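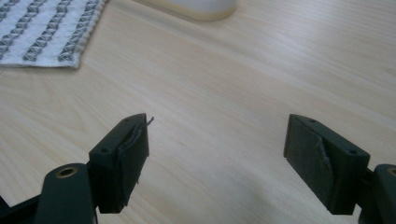

連休前にやっておきたい、家の戸締まりと留守支度のこつ

五月の連休が近づくと、うちでは荷造りより先に、家じゅうの鍵と窓を見てまわるのが習わしになっています。もともとは母がやっていたことで、子どものころは「早く出かけようよ」と玄関で足踏みしていたのですが、自分が家を預かる年になってみると、あの十五分か二十分がどれだけ旅先の気持ちを軽くしてくれるか、よくわかるようになりました。今日はそのあたりの細かいことを、思いつくままに書いておきますね。

まず窓の鍵（クレセント錠）です。長く使っていると、受け金具とのかみ合わせがだんだんゆるくなって、かけたつもりでも半分しか回っていないことがあります。閉めたあとに、サッシを軽く横へ引いてみてください。がたつくようなら、受け金具のねじをプラスのドライバーで少しゆるめ、位置を直してから締めなおします。一度に大きく動かすと今度はかからなくなるので、ほんの少しずつ。わが家の北側の窓は、これだけで見違えるほどしっかりしました。

補助錠もつけておくと安心です。窓の下の方につける人が多いようですが、私は上と下の両方につけています。レールにはさんでつまみを回すだけの簡単なもので、近所の店で一つ419円でした。買う前にレールの立ち上がりの高さと厚みを測っておくこと！　私は測らずに行って、合わないものを二つも買って帰り、結局もう一度出かけるはめになりました。貼る前にレールの砂ぼこりを古い歯ブラシでかき出し、水気をよく拭いておくと、ずれにくくなります。

玄関の鍵が渋いときは、つい台所の油や機械用の油をさしたくなりますが、これはがまんしてください。油にほこりがからんで、しばらくするとかえって回らなくなります。鍵穴には鍵穴専用の粉末の潤滑剤を、ほんのひと吹き。手元になければ、鍵のぎざぎざのところを濃いめの鉛筆でなぞって、何度か抜き差しするだけでも動きが軽くなることがあります。終わったら鍵についた黒い粉をやわらかい布で拭いておかないと、白いズボンのポケットが大変なことになります（経験者です）。それでも引っかかるようなら、鍵か錠前そのものが傷んでいるのかもしれませんから、鍵屋さんに見てもらいましょう。

合鍵を植木鉢の下やメーターボックスに置くのは、やはりやめた方がいいです。私も長いこと傘立ての底に一本入れていて、これなら誰にもわかるまいと思っていたのですが、遊びに来たヒルデガルト・ヴンダーリヒさんに五秒で見つけられてしまいました。いまは一本を妹の家に預け、お礼に旅先のお菓子を持っていくことにしています。

明かりのことも少し。夜だけスタンドがつくように、コンセントにはさむタイマーを使っています。私のはダイヤルのまわりの小さなピンを押し下げる昔ながらの型で、1,240円のものがもう何年も元気です。毎晩きっかり同じ時刻より、居間は夕方六時半から、寝室は十時過ぎからというように、部屋ごとにずらしておくと普段の暮らしに近くなります。電球はLEDにして、カーテンや紙のかさから離して置いてください。ストーブやアイロンのような熱の出るものは、決してタイマーにつながないこと。それから、出かける前の晩に一度ためしておくと、午前と午後を取り違えていた、などという失敗がありません。

外まわりでは、はしごと脚立が意外な盲点です。壁に立てかけたままにしておくと、二階へどうぞと言っているようなものですから、物置にしまって鍵をかけるか、鎖で柱につないでおきます。ごみ箱や空の植木鉢の大きいのも、窓の下から離しておきましょう。庭のある方は、窓の前の植え込みを腰の高さくらいまで刈り込んでおくと、道からの見通しがよくなります。砂利を敷くのもいいですね。踏むとじゃりじゃり鳴る防犯用の軽い砂利は、四センチほどの厚みに敷くとよく音がします。うちの勝手口の脇には240リットル入れました。運ぶのがたいそう骨でしたが、猫が通ってもわかるくらいで、夜など思いのほか頼もしく感じます。

新聞と郵便は、止める手続きを早めに。三日分もたまったポストは遠くからでも目につきます。急な用事で間に合わないときは、ご近所に抜いておいてもらえないか声をかけてみてください。うちはお隣の呂さんのお宅とお互いさまで、あちらが留守のときは鉢植えの水やりも引き受けています。回覧板も一軒飛ばしてもらうよう、ひとことお願いしておくと親切です。

貴重品は、たんすの一番上の引き出しや寝室の鏡台にまとめがちですが、できれば家に置いておく現金そのものを減らしておくのがいちばんです。指輪や時計は一つずつ写真に撮り、保証書の番号も控えておきます。私は保険の書類と一緒に封筒に入れ、控えをもう一通、妹に渡してあります。

最後に、出かける朝の順番です。うちでは紙に書いて玄関の内側に貼っています。

二階の窓、小窓も忘れずに
風呂場と手洗いの窓
台所の元栓、勝手口の鍵と補助錠
タイマーの時刻
物置の鍵
玄関の鍵、上と下

見たところから鉛筆で印をつけていき、全部ついたら紙を携帯電話で撮っておきます。電車に乗ってから「お風呂場の窓、閉めたかしら」と言い出すのはたいてい私なのですが、写真を見れば済むので、夫に笑われる回数もずいぶん減りました。紙は帰ってきたら消しゴムをかけて、お盆の帰省のときにまた使います。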